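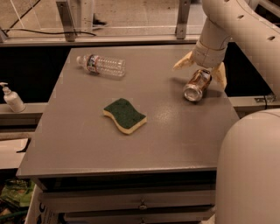 Zinhle Modise put it this way at the launch: a dirty sponge never bothered her half as much as a bottle left lying next to it, and once the bottles started going home to the right bin, the whole kitchen felt bigger.

Home News Programs Kitchens Contact

19th March
By Precious Mnguni, Tava press desk

TAVA OPENS "CLEAR TOP" TO EVERY SHARED KITCHEN IN DAVENT

DAVENT - Tava is delighted to announce that Clear Top, its program for tidier shared kitchens and better sorting of drink containers, is now open to every workplace, school and apartment building in the Davent area. Sign-up is free, and starter packs are ready to go out.

Clear Top began as a trial in 141 shared kitchens, most of them in offices and student housing. It asks people to do one small thing at the end of each break, which is to look at the nearest flat surface and deal with whatever is still on it. Empty bottles and cans go to sorting. Sponges and cloths go back to the sink. Anything with something left in it goes to the person who opened it, or gets poured out. It takes a minute or two, and the kitchens in the trial have kept it up right through the winter!

"We talked a lot about bins at the start, and then we visited some kitchens and found that the bins were fine," said Feng-yi Fang, program lead at Tava. "Everything was stopping a few feet short of them, on top of a cabinet or at the end of a counter. So we started with the cabinet."
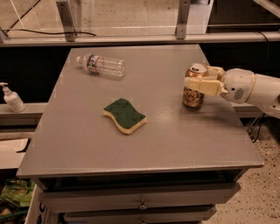

Bottle, sponge and drink can on a gray drawer cabinet.

Low cabinets turned out to be the favorite landing place in a good many of the trial kitchens. They stand at a handy height, they have a flat top, and whatever is put down there tends to draw company. Clear Top suggests picking one such surface in each kitchen and making it the "check spot", the place everyone looks at before they leave. Kitchens are welcome to choose a windowsill or the top of the fridge if that is where things gather.

In February, the trial kitchens sorted 3,000 drink containers between them. Of these, 1,210 were cans and the rest were plastic bottles. Jedon, which collects the sorted material, reports that the loads have been clean and easy to handle, with caps left on the bottles as requested.

"I was happy with the February loads, very happy," said Svyatoslav Yurchenko of Jedon. "We get cans that are empty and bottles that are empty. People who do this work will know how nice that is."

The starter pack holds a sorting card for the wall, labels for two bins, a spare sponge and a short guide to setting up the check spot. Tava has 900 packs in stock for the opening round, and kitchens that join later will get theirs from the next printing. The guide has been rewritten with plenty of help from the trial kitchens - the page on sponges alone went through several drafts, after a lively debate over whether a sponge belongs on the rim of the sink or in a dish beside it. (The guide now allows both, as long as it can dry out.)

Imai, which runs student housing in Davent, will bring Clear Top to all its buildings this spring. "Our residents asked for it before we did," said Yuzhen Shi of Imai. "One floor had it, the next floor wanted it, and then I had a list on my desk."

How to join

Kitchens can sign up through the Programs page. One contact name per kitchen is enough, along with a delivery address and a choice of wall card, large or small. Buildings with several kitchens should list each one separately so that every kitchen gets its own pack. Collection days stay as they are.

Press contact: Precious Mnguni, Tava press desk, through the Contact page.

Last updated: 19 minutes after first posting, to add the note on wall card sizes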